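August, 7:40 am
Notebook, garment room, Brumton

Denim fold sheet for the Skondurness order, draft 2. Writing this down before the phones start.

Settled so far: jeans go leg on leg, back pockets out, crotch point tucked in, then thirds from the hem. Old sheet said halves then halves again, makes a fat brick at the waistband and the stack leans. Thirds sits flatter. Try it on the heavier weight too, havent yet.

Full order is 4,000 pr. Matlala cartons take 11 per layer if the waistbands alternate, otherwise lid bows. Write that ON the carton spec this time, Goltulwood packed them all one way last run and we got the phone call.

Problems:
- medium wash creases along the thigh fade if it's left folded wrong. Steams out, but slow
- waistband end wants to curl. Smooth by hand before first fold, not after
- felt picks up lint like crazy. Lint roll between pairs, dark green shows everything
- pocket stitching snags if you drag the pair, so lift it and set it down

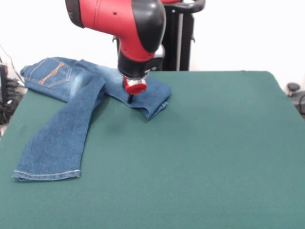 Jeans on the green felt, partly folded. Orange-tan curves on rear pocket, waistband end curling up a bit.

To do: redo the step 3 wording, "bring leg accross" is useless, across to where? Ask Goltulwood if they want the pocket face up or down in the carton. 2 more rolls of lint tape, we're on the last one. Tissue between layers or not, still open, Skondurness hasnt answered.

Back on this after lunch.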